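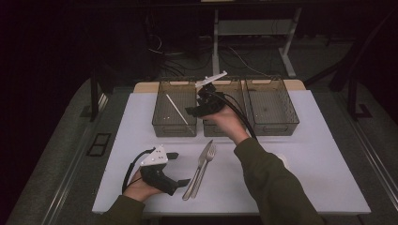
Figure 3. Cutlery sorting with two hand-held grippers and three baskets. A knife and a fork lie on the tabletop, with a thin white stick in the left basket.

4.2 What the equipment budget leaves out

The spending plan we were given to review (Abernathy and Kairys, dated 2021-07-14) treats the gripper as the main cost of a task like the one in Figure 3. We doubt this. A pair of hand-held grippers is easy to price, easy to order and easy to defend in a meeting, and so it gets the most careful line in the spreadsheet. The table, the baskets, the cabling and the hours of the person doing the sorting are gathered under "other," which in the plan comes to 20 percent of the total. No working is shown for that number.

Our own records from the Gendadis kitchen trial point the other way. Over 41 working days, grippers and their spare parts made up less than half of what we spent. Operator time was the largest item. Next came replacement cables, which the original quote from Staltent did not list at all. Each gripper in the figure has its own cable, and a cable that runs past the work will sooner or later get pulled on. We had put no money aside for this in February and had to move it from travel.

The plan also assumes that a second station would cost 60 percent of the first, on the grounds that the design work is already paid for. Meltero made the same claim in its offer to us. It may hold for a large order. For two stations it did not — our second one cost nearly as much as the first, and the savings on design went into making the two tables match.

A harder question is whether the grippers should be bought this early. Knives and forks are thin, they lie flat, and a jaw that handles cups well may be poor at lifting them. Georgiou argued for buying at once and learning by use. Pärn wanted a rental period first, and looking back we think he had the better case, although the rental price he was quoted would have passed the purchase price after 64 weeks. Neither option was compared with plain sorting by hand, and the plan under review does not make that comparison either. Until it does, its payback estimate should be read as a guess. We return to operator hours in Section 4.3, where the records are more complete.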